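Stasside > Projects > Paper Folding Table > Progress reports > March

Progress report – paper folding table, Erkerstead room

Period covered: January through March. Sorry this is a bit late, writing it between two other things.
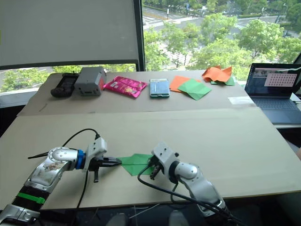

The Stanciu office wrote back on the last report that the money line was clear but they still couldn't tell what the paper was doing all day, and could we please say more about the folding and less about the shelving. Fair enough. More on folding this time.

Paper. Bought 2000 sheets in January, mixed pack, plain colors. Green and orange are the ones we reach for most. About 500 left. Some of that is waste – the first batch had a soft edge on one side and the corners wouldn't meet. Swapped supplier after that, now ordering through Cirkelthorpe, slightly dearer but square.

Table surface. Still cardboard, one big flat sheet at the front and a second panel behind for keeping bits on. We had budgeted for a proper cutting mat. Tried one on loan in February and didn't like it, paper slid around on it and creases came out faint. Cardboard has a bit of give and the crease takes better. Will need replacing when it goes soft in the middle. Would like to move the mat money to paper, please confirm.

Folds. Started with halves and quarters, now on to the uneven ones where the sheet ends up with odd angles and you have to hold one side down while the other goes over. Holding down is the hard part. If the sheet turns even slightly the second crease lands off and everything after it is off too. Of the 13 shapes on the original list, the short ones are fine, the long ones are not there yet. Two of them I'd like to drop altogether, the bird base is too many steps for this stage.

Spoiled sheets. Crumpled ones were going in the bin, now keeping a few as scrap for testing creases on. Saves opening a new pack.

Back panel. Gets cluttered. Phone, snacks, game controller, whatever people put down when they come in. Finished and unfinished paper ends up under eachother and then we lose track of which is which. Asking for 2 shallow trays, cheap ones. Small thing but it would help.

Light. Window side is good until mid afternoon, after 4 pm the creases are hard to see on the darker sheets. Desk lamp requested last time, not arrived yet, has it been orderd?

Money. Paper over by a little, mat unspent, everything else as planned. Sheet with the figures goes separately.

Next period – finish the long shapes, trays, lamp, new cardboard. Next report in June.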